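Clokano Bedroom Episodes, release 2
README and known issues

Read the section on the gripper width fault before you train on this release. It affects 124 episodes and they are still in the download.

Contents

Clokano Bedroom Episodes is a set of 3917 episodes of people doing small household tasks on and next to a bed: folding and spreading cloth, picking up bags and packets, moving small items from one spot to another. All of it was recorded with hand-held grippers. No robot was used to collect the data. Each episode folder has:

video.mp4, the view from the camera mounted on the gripper
pose.csv, the position and rotation of the tool at each time step
width.csv, the jaw opening in millimeters
meta.json, with the task name, tool ID, session ID and flags

Two-handed tasks have one set of files per hand, in folders called left and right. The two sides share a clock.

The gripper width fault

Jaw opening is read by an encoder in the white housing at the base of the fingers. On one tool, ID T-07, the encoder magnet came loose from its shaft. It didn't fall out. It slipped a little each time the jaws closed hard on something, and the reading drifted with it. By the end of a long session the file could say the jaws were 31 mm open when they were shut on a piece of cloth.

The recorder had a check for missing encoder data but no check for wrong encoder data, so every session passed. The video and pose files from T-07 are fine. Only width.csv is bad.

We found it during a replay test at Trenura. A policy trained on an early copy of this release was running on an arm and was asked to lift a cloth off the edge of a mattress. It closed partway, stopped, and lifted with nothing in the jaws. On the next try it went the other way and kept driving the jaws after they had met. The motor hit its current limit and the arm went into a protective stop. No one was hurt and the arm wasn't damaged, but one finger pad was torn and had to be replaced.

At first we blamed the arm controller and spent most of July on it. The cause showed up when we plotted the minimum width per episode by tool ID. Every tool made a flat line except T-07, which climbed through each session and dropped back to zero at the next calibration.

What we changed

The magnet is now held with retaining compound and a set screw on all tools. The person recording closes the jaws fully at the start and the end of each episode, and the recorder rejects the episode if the two readings differ by more than 2 mm. Tools are laid out on the bed between takes with the power on, and the zero is read again when one is picked up.
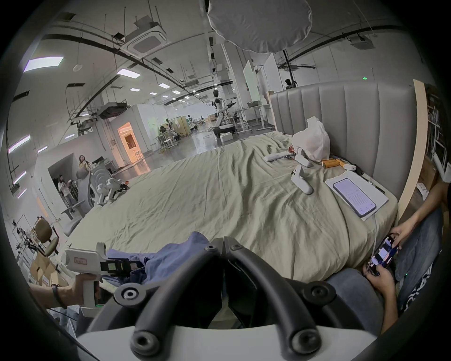
The start and end check adds a few seconds to every take. It has been left on for all collection after release 2, including the cloth tasks, where drift is hardest to spot by eye.

Affected episodes

Affected episodes have "width_fault": true in meta.json. The full list is in faults/width_t07.txt. We did not try to correct the values. The drift isn't linear, and a fix that looks right on hard objects is wrong on soft ones.

If you use width as an action or as an input, drop these episodes. If you use only video and pose, you can keep them. The Sarantis loader skips them by default from version 2 on; older versions ignore the flag.

Running a policy on hardware

Set a current limit on the gripper motor that doesn't depend on the commanded width. Keep hands clear of the jaws during the first runs of any new checkpoint, and keep the stop button within reach of the person watching the arm.

Other known issues

Some cloth episodes have short pose dropouts when the fabric covers the camera. Time steps with no pose are left blank.
Session IDs are not in order of recording.
The task name "clear_bed" was used for two different tasks in early sessions. See notes/task_names.txt.

Reporting problems

Open an issue in the Ternach tracker with the episode ID, the tool ID from meta.json and a plot of width.csv if the problem is with the jaws.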